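4.2 Repacking the Kudo presentation box

Carry out this procedure after each inspection of the contents. Allow a clear working area on a table.

1. Open the lid fully and set the box down flat.
2. Remove all packing tissue and place it in the shallow tray.
3. Wipe the inside of the box with a dry cloth. Do not use solvent.

Note: Replacement tissue is supplied in packs of 40 sheets (Veten part 2000).
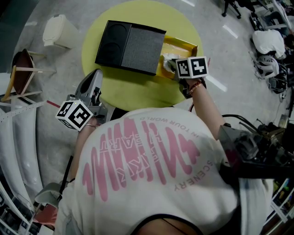

Tissue may be reused if it is clean and free from tears. Sort it before any item goes back in the box. Crumpled white sheets, such as those in the yellow-gold tray behind the open black box, must be opened out one at a time by hand and laid flat. The glossy lid panel marks easily; keep it clear of the tray rim.

4. Line the box with two flat sheets, edges folded inwards.
5. Replace the contents and cover with one further sheet.
6. Close the lid without pressing.

Caution: Do not brush the felt-like lid panel with a stiff brush. Use a lint roller only.

Store the closed box at 18 °C, away from direct sunlight.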